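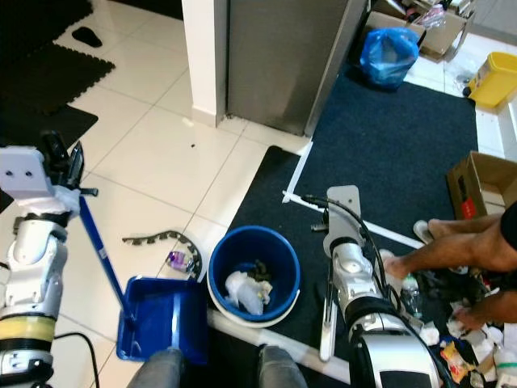 Módulo 3. Limpieza de suelos interiores: retirada de residuos sólidos
Apuntes de clase. Docente: Rukhsana Malik. Revisión: Anum Yousafzai.
Lunes, 22 de febrero de 2021

3.1. Objeto
Se trata la retirada en seco de residuos mezclados (papel, envoltorios, envases, pelusa, fragmentos pequeños) en suelos de uso doméstico. El fregado corresponde al módulo 4 y no se evalúa aquí.

3.2. Tipos de superficie
Baldosa vitrificada. Superficie lisa, con juntas estrechas. El residuo suelto se desplaza con poca fuerza y el polvo fino queda en la junta. Se barre en paralelo a la junta y se remata en perpendicular.
Esterilla de espuma encajable. Las uniones retienen fragmentos. Se barre desde el centro de cada pieza hacia fuera y se revisa el encaje al terminar.
Moqueta o alfombra. No se arrastra residuo sobre ella. Si la zona de trabajo linda con moqueta, el barrido se dirige siempre en sentido contrario al borde.

3.3. Material
Recogedor de mango largo. Cubo de plástico con bolsa. Cesta auxiliar para objetos pequeños. Guantes con puño. En el aula se usa el cubo Brala; cualquier otro de boca ancha es válido.
El cubo se coloca en el cambio de superficie, al alcance de la mano y fuera del recorrido de la escoba. Calzado, frascos y objetos alargados se apartan antes de empezar; un frasco tumbado en la baldosa rueda al primer contacto.

3.4. Procedimiento
1. Despejar el perímetro. Los cables se levantan o se rodean, sin tirar de ellos.
2. Agrupar el residuo en un solo montón sobre la superficie más fácil de sacudir, normalmente la esterilla.
3. Separar a mano, con guante, las piezas voluminosas. 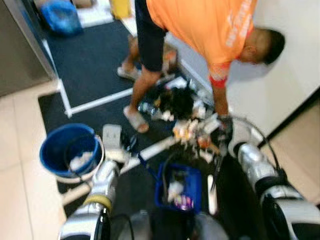

4. Clasificar según destino: botellas y envases de plástico, papel limpio, resto. La pelusa y el material enredado van al resto sin desenredar.
5. Pasar a la cesta los objetos pequeños de destino dudoso. Se decide sobre ellos al final, con el montón ya retirado.
6. Recoger el residuo fino con el recogedor apoyado en plano. Dos pasadas, la segunda girada 90 grados.
7. Sacudir la esterilla en exterior y revisar el suelo que cubría.

Postura: pies separados, rodillas algo flexionadas. La flexión mantenida de cintura con piernas rectas se penaliza en la práctica.

3.5. Ejercicio para entregar
Una vivienda genera 300 g de residuo seco por sesión, de los cuales 176 g son envases. Calcular la fracción de resto y papel, y la masa total tras dos sesiones (comprobación: 600 g). Entrega en abril, en la carpeta Wikalari del grupo.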